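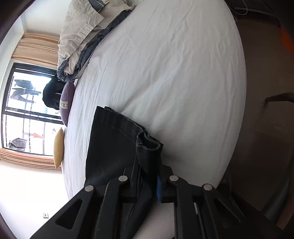 Le drap-housse est un drap de lit dont les quatre coins, cousus et garnis d'élastique, enveloppent le matelas et tiennent sans être bordés. Voilà un objet modeste, mais quelle belle invention domestique !

Description
Le modèle courant se compose d'un plateau, la partie sur laquelle on dort, et de bonnets, les poches qui coiffent les angles. L'élastique borde seulement les coins ou fait tout le tour. La hauteur des bonnets doit dépasser un peu l'épaisseur du matelas ; trop courts, ils remontent pendant la nuit.

Matières
Le coton domine largement. La percale, à armure toile, donne un toucher frais et mat, et se froisse volontiers (certains amateurs y voient tout son charme). Le satin de coton est plus lisse, le jersey s'étire et se passe de repassage, la flanelle fait merveille en hiver. Le lin, lui, s'assouplit magnifiquement au fil des lavages.

Usage
Le drap-housse s'associe à une couette, qui a remplacé dans bien des foyers le drap plat et les couvertures. Une fois la couette repoussée, le plateau bien tendu offre une surface idéale pour plier le linge : pantalons, chemises et serviettes s'y étalent à l'aise.

Pliage
On glisse les bonnets les uns dans les autres, coutures alignées, puis on rabat les bords élastiqués vers l'intérieur afin d'obtenir un rectangle, à plier ensuite en trois.

Voir aussi
Alèse, housse de couette, taie d'oreiller, traversin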